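3. Re-seating the arm after service

Use this section each time the Flidex arm has been taken off its mount, or when the gripper has been changed. Two people are needed for steps 1 to 3. One person can finish the rest.

CAUTION: Switch off power at the wall before you touch the mount. The arm can sag at the elbow when the brakes lose power.

1. Set the arm on the mount with the elbow pointing up. Hold the forearm with both hands and do not lift by the gripper.

2. Fit the mount bolts by hand first, then tighten them in a cross pattern with the 9 mm wrench.

3. Check the cables from base to plug. They should hang free and must not be pinched when the arm swings.

4. Turn the power on and wait for the status light to stop blinking. If code 1479 shows on the pendant, the base joint has lost its zero. Go to Section 5 before you carry on.

5. Open the Dokley program and load the tabletop routine. Run it at low speed with no part in the gripper.

Note: The tabletop routine uses the height stored for the wooden board. If the board has been swapped or turned, measure the height again before step 6.
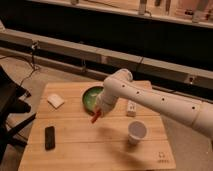
6. Run the routine again with a small, light object. Watch the gripper as it passes the bowl. It should clear the rim on the way in and on the way out.

7. If the gripper comes too close, press Stop and raise the path height by 3 mm. Repeat step 6.

8. Save the path under a new name. Do not write over the factory path - you will need it if the arm has to be reset.

CAUTION: Keep hands off the board while the arm is enabled, even when it is standing still. A paused routine can start again from the pendant.

9. Write the path name and your initials in the service log.

Spare mount bolts are listed as part 3281 and are kept at the Skodthorpe store. For a lost zero that comes back after Section 5, contact Lihua Fan. Changes to the Dokley routines go through Yulan Zou.

Section last revised April 22, 2024.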